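4.2 Experimental set-up and gripper comparison

Both grippers were mounted in turn on the same arm, using the same flange and the same cable routing, so that differences in the results could be attributed to the fingers and the controller. The Homach gripper is a two-finger parallel design driven through a linkage. The Clorkier gripper has a shorter stroke and a higher nominal closing force. Each was run with the position controller supplied by its maker and with the force-limited controller described in Section 3, which was updated at 1000 Hz in all trials.

The object set was chosen to cover rigid and soft items. Rigid items included cups, a block and a shallow bowl; the soft item was a plush toy, for which the width at the point of contact depends on how the limbs happen to lie. Objects were placed close together, as a gripper that works well on a clear table may still fail when a neighbouring item restricts the approach. Views from a fixed camera and from a camera at the wrist were recorded for every trial — the first to judge the approach, the second to judge finger placement.
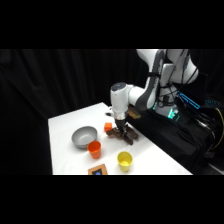
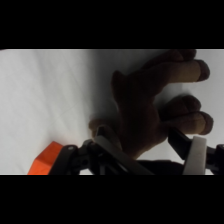
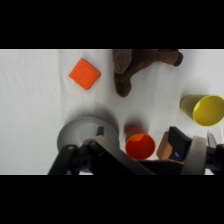 Figure 6. Fixed-camera view (first image) and wrist-camera views (second and third images) of the workspace with the plush toy. The cups and the orange block are visible in the first and third images.

A trial was counted as a success if the object was lifted clear of the surface and held for the full dwell time. Each combination of gripper and controller was given 30 attempts on the plush toy. Under position control the Homach gripper succeeded in 19 of these. Most failures came from closing on a single limb, which then slipped between the pads as the arm rose. The force-limited controller reduced this type of failure, at the cost of a longer closing phase of almost 460 ms.

The wrist view proved more useful than the fixed view for sorting failures by cause. From the side, the arm and wrist can hide parts of the workspace, and contact with the far finger had to be inferred from the motor current. The wrist camera has its own limits: dark fabric leaves little detail for the segmentation step, and the estimated outline was less stable for the toy than for the cups. No correction for exposure was applied in the results reported in Section 4.3.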